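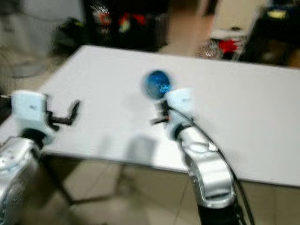

Most of the trouble with two-armed work cells starts with the second arm, according to Delia Cabral, who would like every shop to write down which arm moves first and which one waits before anyone switches the power on. Her remark was among the comments sent in on the draft of a new code of practice for two-arm tabletop robots, and the final text now includes a page on that point.

Resa published the code on July 14, 2022. It covers small robots with two arms and finger grippers that handle light objects on a table, in workshops, labs and training rooms. It is free to download and can be copied for use on site.

The draft was opened for comment in January. Resa received 166 responses with 651 separate comments. Most dealt with three subjects: the space the two arms share over the table, the routing of cables along the arms, and who is allowed to start a run.

The code has 30 clauses. Among the main ones:

Shared space. The area that both arms can reach must be drawn on a plan of the table and kept with the cell's papers. Only one gripper may enter that area at a time, unless the task needs both and the site has tested the motion at reduced speed.

Objects on the table. Only the items needed for the current task may be on the work surface. Tools, cups, phones and spare parts go somewhere else. The draft allowed a storage strip along the far edge of the table. That has been removed.

Cables. A cable that runs outside the arm must have enough slack for the full range of the wrist, and must not hang low enough to catch on the table edge or on the other arm. Cables are to be checked by eye at the start of each shift and after any change of gripper.

Grippers. Fingers are to be checked for play and wear every 24 hours of running time. Both arms are checked together, even if only one has been in use.

Stopping. One stop button must halt both arms. A setup in which each arm has its own button and no common one does not meet the code.

Records. Any contact between the two arms is to be written down, including light contact that causes no damage.

"We had a long argument over the last one," said Etornam Alhassan, who edited the code for Resa. "Some sites felt that a light touch between two grippers was not worth a form. We kept it in, but the form is now four lines long and can be filled in by hand."

Two workshops, Votard and Espinoza, tried the draft on their own cells before the comment period closed. Votard asked for clearer wording on reduced speed, and the final code tells each site to set a figure and post it at the table. Espinoza asked that the start-of-shift check fit on one sheet. The sheet is included as an annex.

The code does not replace any law, national standard or maker's manual. Where a manual is stricter, the manual applies. Mobile robots and arms mounted on the floor are outside its scope, as are cells where a person works at the same table while the arms are moving. Resa plans to treat that last subject in a separate document and has not set a date for it.

Printed copies and a wall version of the start-of-shift sheet are available from Stidetti, which handles distribution for Resa. Sites that used the draft should throw it out, as several clause numbers have changed. Corrections and questions can be sent to the Resa publications desk, with the clause number in the subject line.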